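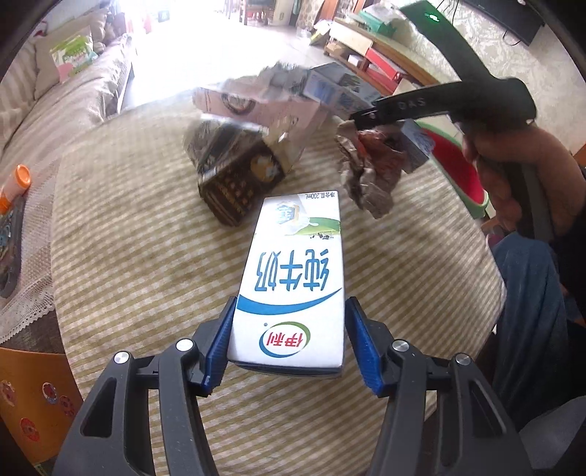
Fig. 1. Ribbed blue pads on a 200 mL milk carton, hand-held gripper.

Week 5: choosing a gripper (handout, May 27, 2022)

Right, so last time we got as far as finger shapes and I promised you pads. I've been swapping pads on hand-held grippers since April and I have opinions!

Milk cartons are my favourite test object. They're light, a bit slippery, and they dent if you squeeze too hard (then you've got milk in your linkage, ask me how I know). Look at where the pads sit in Fig. 1: on the long sides of the carton, one each. Grab it across the other pair of faces and you'll get quite a different feel, so write down which way round you held it.

The two designs we're comparing are the Suseck and the Gromik. Both have two fingers on pivoting linkages, so check the pivot screws before you start. A loose one makes the jaws wobble and you'll end up blaming the pads, as I did for a whole afternoon. The Suseck closes more softly. The Gromik bites harder and I like it for boxes, but Anjana Wanigasekara can't stand the trigger and she's done far more grasps than me, 4000 to my 2000.

What I'd like from each pair:

30 grasps per gripper, same carton, same table. Note slips, dents and drops separately. Don't change the pads halfway through!

Then do it all again with the wrist camera view only, no peeking at the table. Blur is a real nuisance when you move fast, so have a go at two speeds and see which clips you can still read the printing in. My own score was 71 out of a hundred on the slow runs and I'm not telling you the fast one.

Spare pads are in the Vaher drawer. Žydrūnas Rätsep has the key, and he'd like the small screwdriver back too.

Reading for next week: the Nekari notes, sections two and three. Skip the bit on suction cups, we'll do those properly later on.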